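# Our kitchen team is getting a robot arm for breakfast prep - what changes for the staff?

**Zarmeena Awan**

I run the breakfast kitchen at a residential training centre in Petton. We serve two sittings a morning and the work is mostly toast, cereal, hot drinks and wiping down. Management have told us that from March one counter will be handed over to a robot arm, supplied by Bugti, and that we should "think about how the shifts will look". That is the whole of the guidance so far.

I am not against it. The early start is hard to fill and I have covered it myself more often than I would like. What I want to know is what happens to the people. My questions are:

- Did anyone lose hours, or did the hours just move?
- Who looks after the arm during service, and were they paid any more for it?
- How much of the counter do you have to give up, and do things have to be kept in fixed places?
- Is it worth asking to see the task tried out on a computer first? Bugti have mentioned a simulation but I don't know what I would be looking for in it.

We did 637 rounds of toast in our busiest week, if that helps anyone compare.

---

**wondudton_canteen**

We have had one for a year and a bit at Wondudton. Staff canteen, 194 people on the site, most of them in for breakfast.

Nobody lost their job. One part-time post was not refilled when the person left, and I would watch for that, because it never gets announced as a cut. Ask now, in writing, whether vacant posts will be kept.

The hours did move. Before, two people came in at 5.30. Now one comes in at 5.30 and the other at 7. The person on the later start was pleased. The person on the early start is by themselves in the building for an hour and a half and did not like it, so we now swap every fortnight. You will also need to look at your lone working rules. Ours had not been touched in years and said nothing about moving machinery.

The job itself is different. You spend less time standing at the toaster and more time loading, checking and clearing up after a stop. The arm stops when something is not where it expects it. In the first month that was several times a morning and people got fed up, mostly because they had been told it would save them work. It is better now. Some mornings it doesn't stop at all.

On pay, we got nothing at first. Then the two of us who had done the training asked for it to be written into our job descriptions, and that led to a small increase. Do it in that order.

Also get a proper answer on who cleans it. The supplier said the kitchen, the kitchen said maintenance, and for a while it was neither.

---

**Ondley Mick**

depends on the arm really. ours was in the packing room not the kitchen so might be no use to you. they said it would be 2 weeks to settle in and it was a lot longer than that. get the emergency stop shown to everybody including agency staff

---

**tealsaucer**

I can answer the part about the simulation. I was a kitchen supervisor and was lent to the project team when our site had an arm put in, so I sat through a lot of these.

Yes, ask to see it, and ask for the people who do the shift to be in the room. Ours was set up by an engineer who had never worked a breakfast, and it showed in small ways. The order of jobs was wrong, and there was no room for a second person to reach past. Those things were easy to change at that stage. Once the arm is bolted in, every change is a call-out.

This is the kind of view you get:
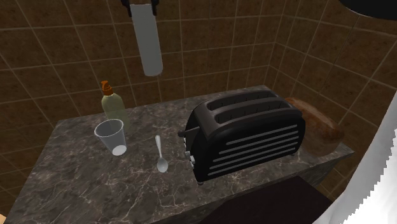 *Simulated counter with the toaster, bread, cup, spoon and pump bottle laid out under the arm.*

Look at it as you would look at your own counter at six in the morning. Is the bread where your staff would put it down? Ours was behind the toaster as well, and two of my team said straight away that they would be leaning over a hot appliance to get at it. Is there a clear place for plates? Does a pump bottle like that need to be that close to a cup?

As for fixed places, ask Bugti how far out an item can be before the arm gives up. We had 40 millimetres, which sounds generous until someone is in a hurry. We put tape marks on the worktop and people kept to them once they had helped decide where the marks went.

One more thing on staffing. The simulation will give you a time for each task with everything going well. Don't let anyone build the rota from that number. Ask for a few weeks of running with the full team on shift before hours are changed - we got that agreed and it made the whole thing calmer.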